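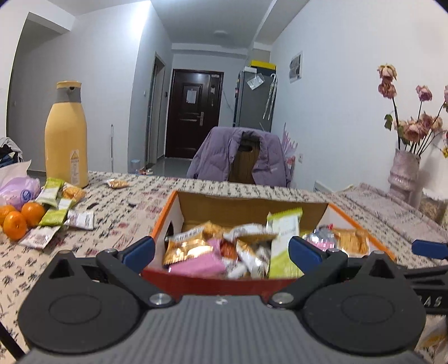 An open cardboard box, orange-red on the outside.

Tegwen Skyrme has been selling meal kits for long enough to know when she is being needled. "You think it's a con," she says, before I have sat down. I tell her I think it is an onion in a box.

Her firm, Stonddale, sends dinners for two to 4,000 homes a week. A typical kit costs £28 for three meals. I had priced the same food at my nearest supermarket the night before and got a good deal less, and I say so.

"Did you buy one spoonful of cumin?" she asks. "You bought a jar. You'll throw most of it out in two years."

I won't, as it happens, but plenty of people would. Waste is the main claim on Stonddale's website, where it says customers bin less food than the rest of us. I ask where that comes from. Skyrme says there was a survey in June, and that 477 customers filled it in. They were asked whether they felt they wasted less.

Felt?

"People know what's in their own bin," she says. I'm not sure they do — I couldn't tell you what's in mine.

She is better on the cardboard. It all goes in the recycling, she says, and she has stopped using the silver liners that customers hated. The little plastic pots of soy sauce are still there. "We're looking at those." She told a trade magazine the same thing two years ago, and when I read it back to her she laughs and says they are still looking.

What about people leaving? Most kit firms lose customers as soon as the discount ends. Skyrme won't give me a figure. "Some stay for ever. Some learn to cook and go. I don't mind that."

Her investors might. I ask what she had for dinner last night.

"Toast," she says.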